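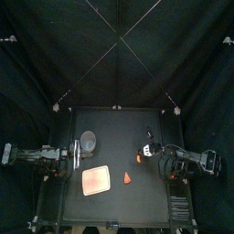
March 4, 2019

The Residents' Reading Room at Bergeron reopened this morning after the winter closure, and this diary resumes with it. The closure began in November, when the boiler was condemned, and lasted longer than the notice on the door had promised. The notice was taken down at eight. The tape left a mark on the glass that will need a proper cleaner.

The first hours were given to the shelves. The local history section came back from storage in Zikdale in 49 cartons, all of them labeled on the lid and none on the side, so that every stack had to be taken apart before a single carton could be identified. Future moves should be labeled on at least two faces. The parish maps traveled well. The bound newspapers did less well: two volumes have lost their spines, and one has picked up a smell of diesel that airing may or may not remove. Both damaged volumes have been withdrawn from open access and entered in the repair book.

It was decided before the closure that the periodicals would move to the east wall, where the light is better, and that the atlases would take their former place near the entrance. Having now seen the arrangement with books in it, the writer is less certain. The atlases are heavy and the lower shelves are the only ones that will bear them, which means that older readers must stoop. Several did so today and were gracious about it. The matter will be looked at again once the room has been in regular use for a month.

Readers began to arrive shortly after ten. The first went directly to the seed catalogs, as might be expected in the first week of March, and stayed until lunch. Two students from Godanura asked for tide tables and were told, with regret, that the set stops short of the years they wanted. They were referred to the harbor office. A gentleman returned a novel borrowed in the autumn and offered to pay the fine. No fine is being charged on any loan that fell due while the doors were shut, and he was informed of this. He left the money on the desk all the same. It has been placed in the drawer with a note.
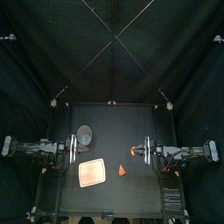 The new heating is an improvement on the old in every respect except sound. The supplier, Skellomico, gave assurances that the knocking would settle after the first few days. It was loudest between eleven and noon, and a reader at the long table moved her chair twice. The thermostat was lowered slightly in the early afternoon and the knocking grew less frequent. This may have been chance. A record of the settings will be kept beside the thermostat through the end of the week so that the supplier can be given something better than an impression.

The rules of the room have been reprinted without change, apart from the line on telephones, which has been shortened. The former wording ran to four sentences and was read by few. The present wording asks readers to take calls in the hall. One call was taken in the hall today and could be heard quite clearly in the room — the inner door does not close fully and should be planed before the damp weather returns.

Requests for new purchases were received on 14 slips, more than is usual for a whole month. Gardening and family history account for most of them. There was one request for a large-print dictionary, which seems overdue, and one for a book on the care of harmoniums, for which no current edition could be found. The dictionary will be ordered this week. The remaining slips have been clipped together and put in the front of the purchase file.

The afternoon was quieter. Rain came in from the west at three and the room emptied faster than it might have done otherwise. The time was used to check the card index for the travel section against the shelves, as far as the letter H. Most cards were in order. Several books on Greece were found among the cookery, where they appear to have been for some time, judging by the dust.

The writer had not expected to be much affected by the reopening, having been in and out of the building all winter with contractors. It was, however, a pleasure to hear pages being turned in the room again, and to be asked where things were. The doors were locked at half past five. The umbrella stand held one umbrella, dark green, which has been put behind the desk to wait for its owner. Tomorrow: the inner door, the letter to the supplier, and the index from I onward.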